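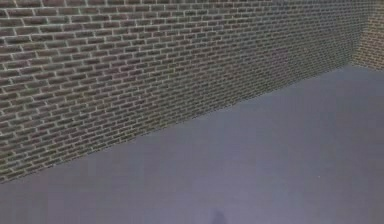 Brick walls, inside corner.

Payment terms and the forward contract

Feb 28, 2019

Filed under: currency, invoicing

I promised a follow-up on the Fedoruk invoice, and the end of the month seems a good time to write it. The previous post covered why I bill in euros at all. The present one is about what happens between the day the invoice goes out and the day the money can be spent in dollars, and about what I now do with that gap.

The facts first. Fedoruk buys translation and layout work from me for its product manuals. The invoice was for 4,000 euros. My standard terms are 30 days. Fedoruk's purchasing department works on 90 and does not negotiate, which I knew when I signed. My costs are all in dollars, and most of them fall due in the month the work is done.

A euro invoice on long terms is two separate things packed into one piece of paper. The first is a loan to the customer, free of interest. The second is an open position in the euro against the dollar. I had been pricing the first and ignoring the second. The loan is easy to price: take the rate I would pay on my credit line, apply it for the extra days, and add the result to the quote. The currency position has no such number attached. It can come out in my favor, and last year it sometimes did, so the habit went unexamined.

There are several ways to close the position. The simplest is to bill in dollars and let the customer carry it. Fedoruk will not do that. Another is to hold euro costs against euro income. I have almost none, apart from a software subscription from Iltau, and it is too small to matter. The third is a forward contract: I agree now to sell a fixed amount of euros on a fixed future date at a fixed rate, and the spot rate on that date is no longer my concern.

I took the forward through Timell, the payment broker I have used for transfers. Their competitor Namby quoted as well but wanted a larger minimum. The rate on a forward differs from the spot rate by the gap between interest rates in the two currencies over the term of the contract. Dollar rates are currently above euro rates, so someone selling euros forward gets a slightly better rate than spot before the broker takes a margin. People tend to read that as a forecast that the euro will rise. It is arithmetic. If it were otherwise, a bank could borrow in one currency, lend in the other, lock in the exchange and keep the difference.

The margin is where the cost sits. Timell does not state it on the quote sheet. I worked it out by asking for the spot rate at the same moment, adding the forward points from a public source, and comparing. On small amounts it eats the interest gain and then a bit more. I accept that as the price of a known figure in my cash plan.

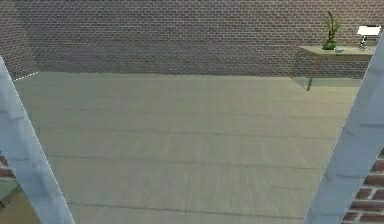
Noura Fakhoury commented on the last post that a forward only makes sense if the customer pays on time, and that a late payment leaves you owing euros you do not have. She added that she would take the loss on the rate over a call from the broker any day.

The objection is correct, and it deserves more than the line I gave it in the comments. A plain forward has one settlement date. If Fedoruk pays late, I have to buy euros at spot to deliver them, or roll the contract to a later date and settle the difference in cash. Either way I need money on hand at the wrong time. Timell also asks for a deposit when the contract is opened and can ask for more if the market moves against it.

What I chose was a window forward – the rate is fixed, but I can deliver on any business day inside an agreed period. The rate is a little worse, as the broker assumes I will pick the least convenient day. I set the window to open on the due date and close well after it. Fedoruk has paid late twice, and the longer delay would have fit inside. 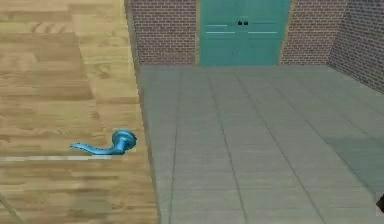

The other adjustment was to cover only part of the invoice. I sold more than 2,000 euros forward and left the remainder open. If the payment fails entirely, the amount I have to buy back is smaller. If it arrives as planned, the covered part pays the fixed costs for the month and the rest can move with the market without doing harm. The split was chosen by looking at rent, insurance and the tax payment, adding them up, and covering that sum.

One point on bookkeeping. I record the invoice at the spot rate on the day it is issued and the receipt at the rate actually obtained. The difference goes to a separate currency account, so it does not get mixed up with revenue. Before I did this, a good month in the exchange rate looked like a good month of work, and my quotes drifted accordingly. Ask your own accountant about the tax treatment of the forward itself. Mine needed to look it up.

Fedoruk's next order should be confirmed in March. I have asked for a deposit on signing, which would shrink both the loan and the position, and I will post the broker's quote next to my own calculation once I have them.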